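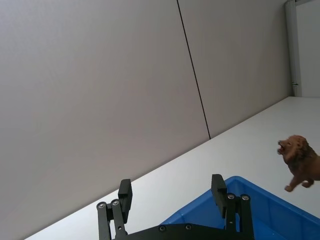 By Chathurika Navaratnam
Business reporter, Clustport

A toy rental company in Clustport has started using robot arms to sort the toys its customers send back, and the people who used to do that job all day are being moved to cleaning, repair and checking.

Clesarska, which rents out boxes of toys to families, nurseries and waiting rooms, put six arms into its returns building in July. The company says none of its 37 returns staff will lose their jobs this year. It has not made the same promise for next year, and several workers said that was the first thing they asked about.

The arms pick returned toys off a table one at a time and put them in a bin. Each bin then goes to a washing station, where people take over.

Sorting used to be done entirely by hand. Staff stood at long tables, emptied the customer boxes and split the contents into plastic figures, balls, wooden pieces, soft toys and anything with a battery in it. A trained sorter gets through 300 toys an hour. Each arm currently manages 200, and that falls when the toys are small, soft or tangled together.

"It's slower than us, everybody can see that," said Tharushi Wickramasinghe, who has worked in returns for most of her time at the company and now leads the day shift. "But it does the same speed at four in the afternoon as it does at eight in the morning. I don't."

Wickramasinghe said the work was hard on the hands and shoulders. Sorters reached across the table and down into a bin for the whole shift, with a change of side after each break. She had treatment for her wrist last winter and was put on lighter work for a while, checking packing slips. When she came back to the tables, the first arm was already being set up.

She was one of a small group asked to help prepare it. For several weeks she laid out toys in different positions and watched how the arm went for them. If it made a poor grip, she noted the toy and which way it had been facing.

"Animals are awkward," she said. "A ball is the same from every side, and even then it can get away from you. With a lion you've got legs, you've got a mane, you've got a mouth hanging open. Pick it up by the wrong bit and it swings."

The arms were supplied by Mamow, a firm that fits automation equipment in small warehouses and packing rooms. Each one ends in a two-finger gripper that works at table height. Mamow's engineers spent the early part of the project at the Clustport building and now visit when something needs changing.

Not every toy goes to the arms. Soft toys are still sorted by hand, as are dolls with loose clothes and any set that comes back in its own tray. Toys with batteries are pulled out before they reach the table. So is anything that looks broken, wet or sticky. A person opens every box.

That first step, which staff call the tip, has become the busiest part of the room. Before the change, whoever emptied a box also sorted it. Now one person may be opening boxes for more than one arm, and if they fall behind, the arms stop and wait.

Some workers said this had made the day feel more rushed. One man on the afternoon shift, who asked not to be named, said he used to be able to slow down for a minute and catch up later. "When the arm's waiting, there's a message on the screen and the shift lead can see it," he said. "It doesn't say my name on it, but there's only me standing there."

The company said the message was meant to show where help was needed and was not used to measure individual staff. After complaints, it agreed to rotate people off the tip every hour. Workers said the rotation was mostly kept to, except when someone was out sick.

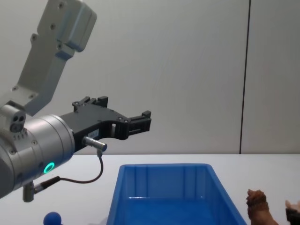
Getting the layout right took longer than either company expected. In the first weeks the toys were handed over in heaps, the way a human sorter would have wanted them. The arms did badly with heaps. They now work from a plain white table, with toys set down apart from one another and the bin standing among them, so the gripper has only a short distance to travel.

The bins caused an argument of their own. Clesarska had always used deep crates, which held more and meant fewer trips to the wash. Toys dropped from a gripper into a deep crate landed harder than toys placed by hand, and the repair bench began to see more chipped ears and tails. The crates were replaced at the arm tables with smaller plastic bins. Those fill up sooner and have to be carried away more often, and the carrying is done by people.

Wickramasinghe said she had pushed for the smaller bins and would do so again. "We had a week of giraffes with no horns," she said. "I'd sooner walk."

The repair bench has grown the most. It had two people on it last year and often ran behind, with toys that needed only a dab of glue sitting in boxes for weeks. Staff moved over from sorting have been trained to reattach wheels, replace screws and repaint worn faces. The company says more toys are going back out to customers and fewer are being thrown away, though it would not give a figure.

The pay for repair work is slightly higher than for sorting. Those who moved to cleaning stayed on the same rate, and some of them are unhappy about it. Cleaning means standing at a sink or loading racks in a warm room, and it was traditionally the job given to new starters. Two former sorters have left since July. The company said both had found work elsewhere. A colleague of theirs said neither had wanted to move to the wash.

Clesarska said places on the repair bench were offered by length of service, and that more training would be held before the end of the year. It is also paying for a handful of staff to learn basic upkeep of the arms, such as cleaning the finger pads, restarting a stopped program and checking cables for wear. Until now those jobs have had to wait for a Mamow visit.

Wickramasinghe has done the first part of that training. She can pause an arm, move it by hand and put it back into work, and she keeps a notebook of faults by the door. Most entries are short. The commonest is a toy gripped too near its edge, which then turns and falls beside the bin. She said the younger staff had stopped going over to look when that happened, and she had asked them to start again, because a toy on the floor is somebody's trip hazard.

Safety rules for the room were rewritten before the arms were switched on. Staff may not reach onto a table while its arm is moving, and long hair and lanyards have to be tucked away. Bins are changed only when the arm is paused. There have been no injuries, according to the company, and workers who spoke for this report said they had not heard of any. Fewer people have reported sore shoulders, although Clesarska said it was too soon to compare one year with another.

Noise is one change that staff on both shifts brought up without being asked. The arms are fairly quiet. The room used to be full of talk, with sorters facing each other across the long tables and a radio on the shelf. The new tables stand against the wall panels, and people are spread out between the tip, the wash and the bench. The radio has moved to repair.

"You'd know everybody's business by lunchtime," Wickramasinghe said. "Now I have to go and find people." She has asked for both shifts to overlap by a quarter of an hour so that they can hand over in person, and the company is considering it.

Other employers in the town are watching. Siddiqui, a packing company on the same road, sent a group of supervisors and floor staff to see the arms at work. It handles gift sets and party goods, many of them small and oddly shaped, and said it had made no decision. A spokeswoman said its own workers had asked to be part of any trial from the beginning.

Clesarska said it had no plans to buy more arms before the holiday season, when the number of boxes coming back drops for a few weeks and then climbs steeply in the new year. That will be the first real test of the new setup. The company intends to bring in temporary sorters as it has always done, working by hand at the old tables, which have been kept in storage at the back of the building.

Mamow is working on a change to the way the arms pick up figures with long legs. It is due to be tried on one table first, on the day shift, with Wickramasinghe's team setting out the toys.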